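Residents' Newsletter, March
Laundry and Linen Notes

Folding shirts on the bed: a method for the new drawers

The drawers fitted in the Jadilby rooms are shallower than the ones they replaced. The inside measures 409 mm from front to back and 604 mm across. Shirts folded in half and then in half again, the way most of us were taught, come out too deep for the runner to close over them. Noreen Awan tested several folds in the linen room and settled on the one set out below. It works for T-shirts, polo shirts and light tops. It does not work well for anything with a stiff collar, which should go on a hanger.

Surface

A made bed is the best surface in the room. The desk is too narrow for a shirt with the sleeves out, and the floor picks up lint. Pull the sheet tight first. A loose sheet travels with the shirt when you drag a hem across it, and the fold ends up crooked. Move pillows to the head of the bed, and leave enough clear space for the full width of the garment plus a hand on each side.

Flannelette and brushed cotton hold a shirt in place better than plain cotton. If your sheet is slippery, put a bath towel under the shirt.

Laying out

Lay the shirt face down with the neckline away from you. Draw both sleeves out to the side before touching the body. A bunched sleeve pulls on the shoulder seam and sets a diagonal crease across the chest that stays in after folding. Smooth from the centre line out to the side seams with the flat of the hand, then from the shoulders down to the hem. Dark colours hide creases under the ceiling light, so switch on the bedside lamp and look along the cloth from a low angle.

Folding

Bring one side seam in to the centre line and turn the sleeve back on itself so that it lies along the fold. Repeat on the other side. The strip should be the same width at shoulder and hem; if it tapers, open the second side and redo it. Turn the hem up to just short of the neckline, then fold the remaining length in half. Stand the bundle on its folded edge. If it falls open, the last fold was too loose.

Fleece and other thick fabrics need one less fold. Stop after turning up the hem and lay the piece flat in the drawer. Pressing down on fleece to make it thinner has no lasting effect.

Filling the drawer

File the bundles upright in rows, front to back, with the folded edge up. Leave a hand's width free at one end so that a shirt can be taken out without disturbing the row. The drawer is rated for everyday clothing only. Junaid Hayat has replaced 2 sets of runners since the drawers went in, both under stacks of books.

Small items

Socks should be paired flat and folded once. Rolling one sock inside the cuff of the other stretches the elastic, and the resulting ball takes up more room than the pair does flat. Face washers can go in the same row. Keep damp items out of the drawer entirely; there is no air gap behind the back panel, and the smell is slow to clear.

Drying times

Several residents asked why dark tops come out of the Funari dryers covered in fluff. The lint screens are being emptied, but towels and dark clothing are going through in the same load. Dry them separately on the low setting and take light tops out after the first cycle. Murdo Purves has put a printed card beside each machine with the settings for mixed fabrics. Please leave the cards where they are.

Pillowcases and floral sheets from the older Jafri sets can still be washed on warm. The colour has held well. The white piping on the plain sets has not, and those should be washed cold.

Queries

A sample drawer is set up in the linen room, 5 doors along from the lift, with a row of shirts filed as described. Noreen Ghumman is there until 4 pm and can show the fold on your own clothing. Drawer dividers can be ordered through Zubaida Sandhu at the front desk. They come in one height only and are cut to the Jadilby width, so they will not fit the drawers in the Surno wing.

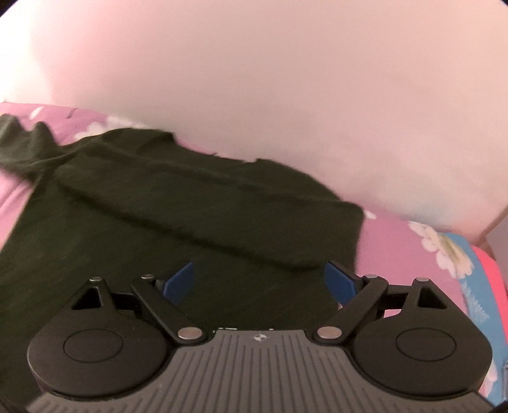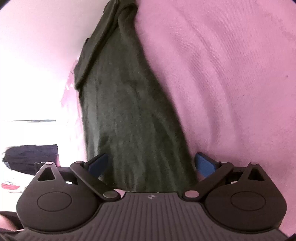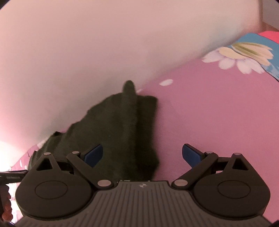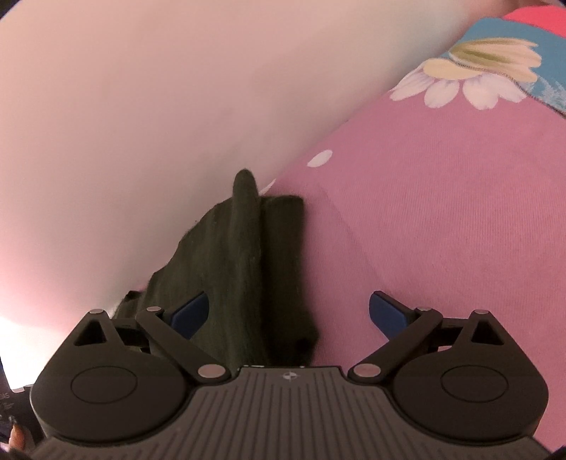 Dark green fabric on pink bedding.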